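Estach furniture rental scheme: plenty of promises, few answers

14/08/2021
By Clementina Bettencourt

Tenants in Estach are being offered a way to furnish a home without buying anything, but the small print deserves a slower read than the brochure invites.

The scheme, run by the lettings firm Gestia, lets people rent sofas, beds and tables by the month. It opened in April with 17 households and the company says 462 more have asked for details. How many of those went on to sign, it would not say. "Interest has been very strong," said Catarina Seixas, who manages the scheme. Asking for details costs nothing, of course.

Gestia's pitch is that renting keeps good furniture out of the tip. When a tenant moves on, the sofa is collected, cleaned and sent to the next flat. The firm calls this "a full second life for every piece". It has not published any figures on how many pieces have been thrown away so far, or what happens to a sofa when the second life is over. A spokesman said the numbers would come "in due course", the same words he used when we asked in the spring.

Then there is the price. A three-seat sofa, two armchairs and a coffee table, taken for the full term of three years, come to 3,888 in rent before the deposit. At the end of it the tenant owns none of them. Evaristo Varela, who has sold furniture on Fonseca Street for most of his working life, said he could supply a similar set, new, for a good deal less. He has an obvious reason to say so. Still, his prices are in the window and Gestia's are only sent out once you have handed over a phone number.

Seixas said the comparison was unfair because the rent covers delivery, repairs and one swap a year. The contract we were shown does cover repairs, but leaves out "marks arising from ordinary family use", along with pets and sunlight. It is hard to think what else happens to a sofa. Asked for an instance of damage that would be covered, she mentioned a broken leg.

Benvinda Caldeira, a mother of two from the Ernholm estate, was among the first to sign up. She said the delivery had been quick and the men polite. Her complaint is with the swap, which she asked for 11 weeks ago when the seat began to sag. "They keep telling me it's in the system," she said. Gestia said it did not discuss single cases but that waiting times were getting better.

The town council has so far kept its distance, though the scheme's leaflets are on display at the housing desk. Victor Shemweta, who advises tenants there, said people should work out the full cost before signing and ask what leaving early would mean. On the contract we saw, it means paying around half of the rent still owed.

For someone in town for six months, that may not matter and the scheme could be handy. The leaflets, though, are aimed at families who plan to stay. Gestia says it will open a second store in Ernholm next year, and has not yet named a site.

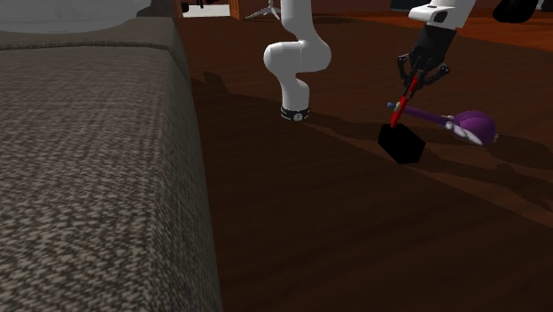
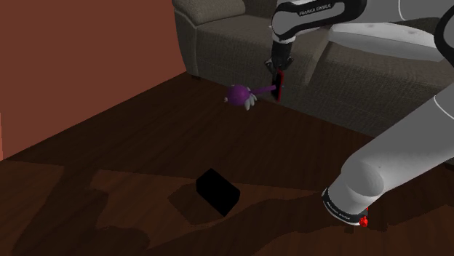
Computer-made room views with a grey fabric sofa on a dark wooden floor.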